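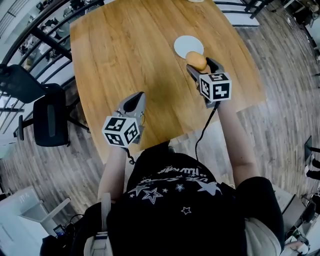
Ticket 155, Cadport open day, Wednesday. Right gripper lost tracking twice during the visitor demo. Restarting the tracker at 14:20 cleared it for 20 minutes. Suspected the cable running back along the right forearm; swapped it, fault returned. The marker cube on the left gripper tracked throughout.

Kiros Negash: log shows 400 dropped poses out of 4,000, all on the right side. Exposure lowered, no drops in the next run.

Status: open. Yung-ching Yen to repeat with the blinds up.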